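Tollow leader arms, review after 15 days

I bought the Tollow set to teach our two arms by hand. You hold the small leader arm, the big one copies you, and the software saves every try. Assembly took me 90 minutes with the paper manual, which has one wrong page about the cables.

Our task is sorting bathroom things: wrapped toothbrushes and small bottles in a clear organizer. The plastic wrappers are the difficult part. With my old Lalberg joystick I could not feel when to close the fingers. With Tollow it is much easier, and I recorded 202 tries.

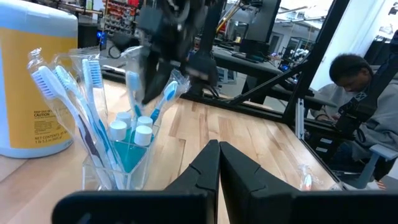

Siu-fong Shih answers that the leader arm gets heavy for the wrist after one hour, and that the spring kit should be in the box and not sold extra. I agree with this. My hand was tired every evening.

The trigger is also a little loose, so small openings are hard to repeat. Support answered me in 9 hours and was polite.

I give four stars from five.

Cheng-en Shek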